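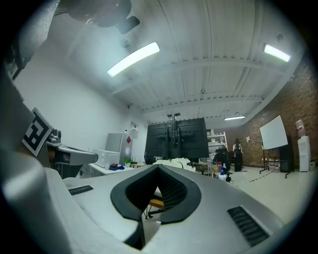
屋顶和灯现在的样子，最里面那盏小的在白板区上方

首页 话题 装修与灯光 等待回答 我的收藏 登录

波纹顶的长屋子，日光灯该怎么改？白板那头总觉得暗，说话还有回音

檐下有雨
发表于2020年11月7日，星期六

各位Clendilia的老邻居好，潜水好久了，第一次发帖，写得啰嗦大家多包涵。

我们几个人合用一间长条形的屋子做实验，平时做事、讨论、偶尔给新来的同学讲点东西都在里面。屋顶是那种白色的波纹板，有两道白色的梁横着过去。一边是白灰墙，另一边有一段砖墙。灯是长方形的日光灯，图里能看到三盏：左边斜着的一条最长最亮，右边砖墙上头有一盏短的，再往里走，快到白板那儿还有一盏，看着就小小一块了。

我的烦恼主要有三个，按烦人程度来排。

第一是白板那头暗。我借了个照度计，中午拉上帘子只开灯，在白板中间的高度量，读数是217。门口这边亮得多，所以从门口走到白板跟前，眼睛要适应一下，写字的人自己没感觉，坐着看的人说累。可是如果我把白板推到亮的地方呢，又会挡着过道，想在砖墙上加灯我也不敢打孔，房东只说“尽量别动”，到底能不能动也没讲明白。

第二是反光。坐在靠左的位置看白板，有一块正好被灯照得发白，字全没了，得歪着脑袋看。换个座位就好，但总有人得坐在那儿吧。

第三是回音。屋子里说话有点“嗡”，不算特别严重，可是开视频会议的时候对面老说我们像在澡堂里。我怀疑跟屋顶有关系，波纹板硬邦邦的，声音上去又下来。也可能是地面？我不懂，瞎猜的。

预算是3,000元，全部加起来，包括请人上去装。本来想自己换灯管，站在梯子上抬头一看那个高度就有点怂了。附近有家叫Yüksel的灯具店，老板推荐我全部换成一种Plokholm的平板灯，说又薄又亮，一次到位，报的价刚好把预算吃光，一分钱不剩给回音的事。我总觉得哪里不对，又说不上来。

所以想问：
灯要不要全换，还是只动白板那一头？
波纹顶上能直接固定东西吗，还是得固定在梁上？
回音有没有便宜的办法？不想把屋子贴成录音棚，丑倒是其次，主要是白灰墙那边我们还要贴东西。

哦对了，屋里有个黄色面的小木凳，很矮，大家走来走去老踢到它，顺便求一个收纳小凳子的好办法，这个不急。

先谢谢啦！

半截卷尺

你好呀，你这个屋子我看着太亲切了，我以前待过一间差不多的，也是波纹顶，也是一头亮一头暗，我在里面折腾了两个冬天，踩的坑够写一本书，那我就不客气多说几句。

先说灯。我的意见是别全换，起码先别。你现在的问题是分布，靠门这边根本不缺光，你把那条长的换成更亮的，门口更亮，白板那边还是显得暗，人的眼睛就是爱比较。Yüksel的老板想卖灯，这个我理解，可是你的钱应该花在最里面那一头。

我当时的做法是这样：外面的灯一盏没动，只在白板前面加了一条专门照板面的灯。位置很要紧，千万别贴着墙装，贴着墙的话板子上边一条亮得刺眼，下半截还是黑的。往外拉一点，灯头朝着板面斜过去，光从上往下洗一遍，整块板就匀了。具体拉多远要看你白板立多高、顶有多高，你没写，我也不敢乱报数。有个土办法，找个同学举着一盏夹子灯，站稳了前后挪，你坐在平时最难受的那个座位上看，哪个位置板面匀又不晃眼，就在地上贴块胶带做记号。十分钟的事，比画图算半天强多了！

反光也可以用同样的办法查。你坐到那个“字全没了”的位置，请人拿一面小镜子平贴在发白的那一块上，你在镜子里看到哪盏灯，就是哪盏在捣乱。我猜是左边那条长的，不过猜归猜，镜子说了算。找到以后有两条路：一是给那盏灯加个格栅或者磨砂罩子，二是把白板的上沿稍微往前垫一点点，让它微微低头，反光就跑到别处去了。我那会儿用的是第二条，在板子上沿后面塞了两块软木垫，没花什么钱。垫完记得换个座位再看，别刚救了这位又害了那位。我第一次就垫过头了，反光挪到了前排，被同事笑了好久。

再说屋顶能不能固定东西。波纹板本身我劝你别碰，那种板多半不厚，打了孔一来吃不住力，二来万一上面就是屋面，下雨你就知道了（我就知道了，哭）。要挂就挂在梁上。你那两道梁横着走，挺好的条件，在梁和梁之间架一根轻的横杆，或者拉钢索，灯和线都走在上面，以后想挪也方便。不过梁是什么做的、能不能打孔，得上去看了才晓得，有的梁可以用夹具夹住，一个孔都不用打，退租的时候拆下来干干净净。这个一定先问房东，让他写一句话给你，微信也行，别光听“尽量别动”这种。

电的部分请持证的电工来接，我知道你会说换个灯管谁不会，可是你要加的是一路新灯，开关最好也单独分出来，这样看投影的时候能只关白板那头。我特别后悔当年没分开关，后来每次放片子都是全屋一片黑，有人出去倒水能撞到桌角。

回音嘛，你猜得有道理，上头是硬板，左边是硬墙，右边还有砖，声音来回跑，当然嗡。我用过Tullance的吸音片，挂在顶下面那种，一片一片竖着吊，像晾毯子。我的装法是片子的下沿离梁底35厘米，再低就碍眼了，再高人家说效果打折扣，我没有仪器，只能说耳朵觉得舒服了。我一共吊了9片，集中在开会的桌子上方，没有铺满整间屋。你不用学我的数目，先吊几片试试，觉得够了就停。

便宜的办法也有：厚窗帘、书架、软木板、旧地毯。白灰墙那边你说要贴东西，那不如干脆装一整条软木板，又能按图钉又能吸一点声，一举两得。软木薄的吸得有限，别指望它单独把问题解决了，跟窗帘搭着用还行。

钱的分配我替你想了一下，你参考参考：先花在白板灯和电工上，剩下的再弄吸音，平板灯先放一放。等白板那头亮起来，你说不定觉得外面那几盏完全够用，我后来就是这样，原来的灯又用了好几年。

小凳子！我们是在桌子底下钉了两根木条，凳子倒过来塞进去，腿朝上，谁用谁抽。不过得看你的凳子腿多长，太长就塞不进啦。

夜里换灯泡

楼上写得好全，我就补两句，顺便唱个反调。

我觉得动手之前先擦灯。真的，别笑。灯罩上的灰积久了，吃掉的光比你想的多。我们那边去年二月大扫除，断了电把罩子一个个拆下来用湿布抹，晾透了装回去，当时几个人都以为换了新灯。还有灯管老了也会慢慢变暗，两头发黑的就该换了，跟灯具好坏没关系。你先把最里面那盏小的擦了，换一根新管，再拿照度计在同一个位置量一遍，看看比217多了多少，再决定要不要加灯。量的时候条件要一样，还是中午，还是拉帘子，不然没法比。

反调是关于吸音片的。Tullance我也买过，效果我没有意见，可是吊在顶下面落灰落得厉害，擦又不好擦，你们屋里要是东西多、怕灰，我建议换成放在地上的移动屏风，外面包毛毡，开会的时候推过来围着桌子，散会推走。缺点是占地方，长条屋子过道本来就窄的话，你得自己掂量。

开视频那个“澡堂”的问题，我怀疑一大半是麦克风离人太远。换个能摆在桌子中间的麦，或者几个人挤近一点，先试试嘛，试一下又不要钱。我们当初又是贴棉又是挂帘子，忙了一个周末，最后发现是电脑放在桌子那一头，大家都在这一头喊话。

木头鱼

别全换。平板灯我家装过，牌子不一样，亮是亮，坐在正下面看书晃得慌。

梁上挂东西先看承重，别的楼上都说了。凳子叠起来放墙角不就行了，噢你只有一个，那当我没说。

檐下有雨

哇谢谢大家，一个晚上收到这么多！我统一回一下。

镜子的办法太妙了，我下周就抓个同学来试，到时候看看是不是左边那条长灯。擦灯我是真没想过，我们搬进来以后就没有人擦过，想想有点脸红……那就先断电擦灯、换里面那根管，再量一次，然后才考虑加白板灯。

开关分路这一条我记到本子上了，我们也经常放片子。房东那边我今天发了消息，问梁上能不能用夹具，他还没回。

至于吸音，我先从麦克风试起，再跟大家商量是吊片子还是买屏风。我们过道有一段挺窄的，屏风推来推去恐怕够呛，不过可以先拿个晾衣架搭条毯子演一下，看看挡不挡路。Plokholm的平板灯我已经跟店里说先不订了，老板有点失望，还是送了我一张色温对照卡，人挺好的。

想再追问半截卷尺一句：白板那条灯你选的是偏白的还是偏黄的？我怕跟外面几盏颜色不一样，整间屋子看着一截一截的。

半截卷尺

跟着外面的颜色走就对了！拿店里送你的卡片去对，对到差不多的就买那个。我最开始贪暖和买了偏黄的，结果白板像泡过茶，绿笔和蓝笔都快分不清了，第二天就拿去换了。顺便看一眼包装上的显色指数，高一点的写红字好认。还有，买之前留好小票，问清楚拆了封能不能退，我那次是跟店家磨了半天才换成的。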